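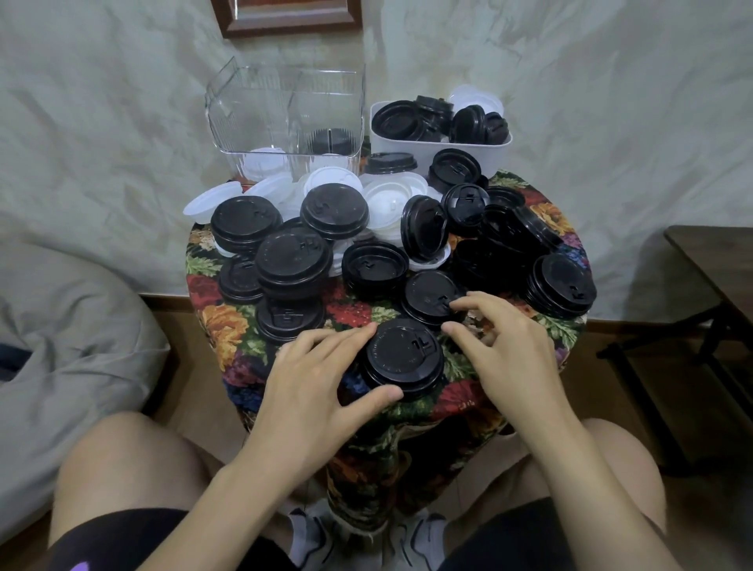 Home How-To Stall Set-Up Storage Contact

How to sort and check loose coffee cup lids before a market day

Filed under: Running a Drinks Stall
Reading time: 2 minutes
19 Mar 2018

If you buy lids in bulk, or tip the leftovers from several stalls into one tub, you end up with colours and sizes mixed together. Sorting them at home takes an evening. Doing it at the counter with a queue waiting takes longer and costs you lids.

What you need

A low stool or small table you can reach all the way around
A clean cloth to cover it
Two tubs with covers
One cup in each size you sell
Paper bands or food-safe bags

1. Wash and dry your hands, then put the cloth down. A patterned cloth is fine for black lids, but white ones are easier to see on something dark.

2. Tip out part of the carton at a time. We had 312 lids left after the Clelby market and did them in four lots. Any more and they slide onto the floor, and a lid that has been on the floor goes in the bin.

3. Pull the colours apart first. Leave stacks that are already one colour as they are and deal with the singles.

4. Check the size against a cup. Press the rim down with a flat palm and work your way around. If it clicks on one side and lifts on the other, it's the wrong size or the rim is bent.

5. Look at the drinking spout. Pinch the raised part gently between finger and thumb – it should spring back. Throw out anything split or creased.

6. Stack the good ones all facing the same way, spouts lined up. Lids stacked with the spouts out of line tend to jam, and you'll pull off two at once.

7. Band them in short stacks and put each colour in its own tub. Write the size on the side of the tub, not the cover, as covers get swapped.

Keeping count

Our stall goes through 300 lids on a good day in April, so we pack that many plus two spare stacks. Write the number on a strip of tape inside the tub and change it when you unpack.

Store the tubs somewhere dry and away from the roaster – lids pick up smells.

Next: Cleaning a Milk Jug Rinser
Back to Stall Set-Up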